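Garden & Shed > Labels, Ties & Bits | Reader Reviews

Wisetti slim marker tabs, light blue

Quick one between waterings. Bought the Wisetti slims in February, box of 700, 19 bucks from Flolludeo. Used most of a box by now so I figure I can say something useful.

Short version: good tabs, bad box, buy the right pen. Four stars.

Longer version. I start a silly amount of stuff from seed every spring, some for us, most for the plant swap over in Windville. Everything needs a label. Tomatoes especially, they all look the same until it's way too late to fix. Had popsicle sticks for years. They went gray and fuzzy at the soil line and the writing went with them. Then masking tape on the pots. Don't do tape. I had a whole tray of mystery peppers one year and gave them away as "hot, maybe."

So, tabs. Thin, flat, narrow, rounded at the tip. Light blue, a bit glossy. The shape matters more than I expected. Wide labels knock into each other in a packed cell tray and you end up tipping seedlings every time you go to read one. These stand up straight in the cell and don't crowd anything. The rounded tip is nice on your hands too, I've jabbed myself plenty with the pointy kind while reaching over a tray for the one at the back.

Color: I wanted the blue. Green labels disappear in leaves and white ones look like the perlite. Light blue I can find from the door of the shed. Comes in a couple other colors on the site, haven't tried them.

Thickness is the tradeoff. Thin means it slides in without shoving the seed around, and it also means a sheet of them wants to stick together. Cold fingers, early morning, you go for one and get three. I fan them out like cards first. Gloves are hopeless. If you've got arthritis or just big hands, try a small pack before you commit to the 700. 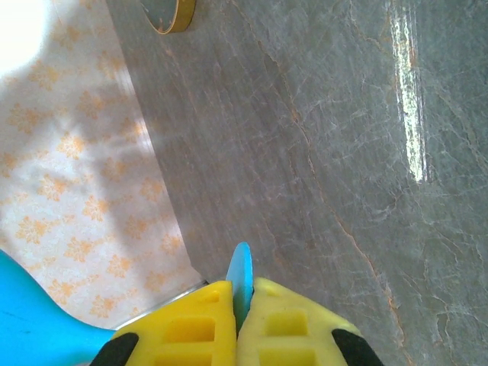
Go for the wider ones if you have bad eyes or big handwriting, one buyer put in the comments on the Flolludeo page, and then added that she'd ended up writing only a number on each slim tab and keeping the names in a notebook. Stole that idea the same evening. She also said hers got brittle after a second summer outside. Can't speak to that yet, mine haven't had a second summer.

The number system is definately the way to go with something this narrow. I'd been trying to fit "Black Krim, sown Feb, swap" on there and it looked like ants. Now it's just a number and the notebook has the rest. Up to 482 at the moment. Yes I know.

Pens. This is where I'd take a star off if I was in a mood. Nothing on the box tells you what to write with. Glossy surface, so:

Regular ballpoint, skips all over, don't bother.
Gel pen, pretty for a minute and then it's on your thumb.
Pencil, soft one, fine indoors, kind of faint. Hard to read in the shed with one bulb.
Stanciu fine marker, the garden one. Winner. Give it a minute to dry before you stick it anywhere. Has held up through bottom watering and a lot of careless top watering.

Write on it BEFORE it goes in the soil. I keep forgetting this and then I'm writing on a wobbly thing in a wet cell and the tip of the pen is full of potting mix.

Reuse: so far so good. Wiped a batch down with rubbing alcohol and an old sock, most of the marker came off. A faint ghost of the old number stays behind on some. I just write over it or flip to the other side. Ran 562 of them through that way at the end of the spring trays, took one evening and a ball game on the radio. A few had creases from where I'd bent them pulling them out, tossed those. Pull straight up, don't lever.

The box. Flimsy, and the lid pops if you pick it up by the lid, which is how everybody picks up a box. Mine went all over the shed floor on day one. They live in a coffee can now, standing on end, and that fixed the sticking together thing a little too. Would of been nice to get a rubber band at least.

Outdoors: okay in a sheltered bed, not great in wind. They're light. Lost a row of lettuce numbers to a gusty week and found two of them in the neighbor's gravel. For the open garden I still use the tall metal ones. Also birds. Something was pulling them out of the onion bed and leaving them on the path, I suspect the grackles.

Shipping was fine, came in a padded envelope with one corner of the box squashed. Tabs OK.

Would I get them again, yes, for trays and pots. Not for beds. If you only start a dozen things a year then get the small pack and don't overthink it.

Going to order the wide ones for the dahlias. Will add to this if they're any good.

Edit: marker still readable on the ones that have been sitting in the kitchen window since the start. Left side gets full sun till noon.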